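Washing Habits and Color Loss in Printed Household Cloth
Student project report, Textile Care and Home Studies
Kurkgate College, second year

1. Why we chose this subject

In our first year we learned how cloth is dyed and printed, but we did not learn much about what happens to it later at home. Many families keep printed napkins, scarves and table covers for a long time, and they often complain that the colors become weak. Our group wanted to know which washing habits are connected with this complaint. We also wanted to compare the answers of people in two places with different water. Findstead has hard water and Toft has soft water.

2. How we worked

We prepared a questionnaire of one page and gave it out in January. In total 86 households answered, from Findstead and from Toft. The questions asked about water temperature, kind of detergent, way of drying and place of storage. We did not ask about income, as our teacher advised us that people may stop answering.

For the second part we made a small washing test in the college laundry room. We bought plain printed cotton at the Brotutside market and cut it into 20 equal pieces. Half of the pieces were washed in cool water and the other half in hot water, always with the same powder. The pieces were dried indoors on a line. After each wash we compared them with a piece that was never washed, near the same window and at the same time of the morning.

3. Results of the questionnaire

Of all the households, 70 told us that they had at least one printed cloth which lost its color in a way they did not like. The most common habit was to wash everything together in one warm load. Several people wrote that they separate white things only, and that they do not look at the label for the rest. 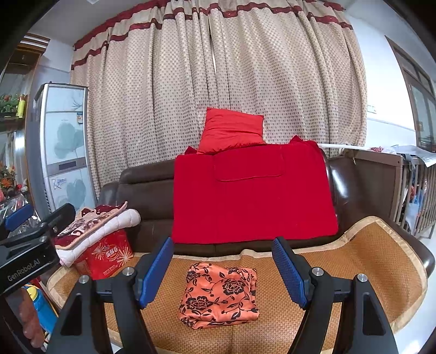 Drying was the question where the two places gave different answers. In Toft most people have a garden, and they dry outside in full sun. In Findstead there are more apartments, so a rack in the kitchen or the bathroom is usual. We expected more complaints from Findstead because of the hard water, but the complaints from Toft were stronger. We think the sun can explain a part of this. Our data is not enough to prove it.

The answers about storage were short. Many persons keep cloths folded in a drawer, and a few mentioned a pale line on the place of the fold. We had not planned a question about fold lines, therefore we can not say how common they are.

4. Results of the washing test

The pieces from hot water became lighter sooner than the pieces from cool water. The difference was easy to see in red and orange colors. In black it was difficult, and the members of our group did not always agree. Some pieces also became smaller at one side, which made the comparing harder.

5. Problems

Our biggest problem was that we judged the color only by eye. The measuring device costs more than 300 dollars and the college does not own one. We also used only one powder. Another group who repeats this work should try a liquid detergent and should put some pieces in direct sun, so that the two ways of drying can be compared under the same conditions.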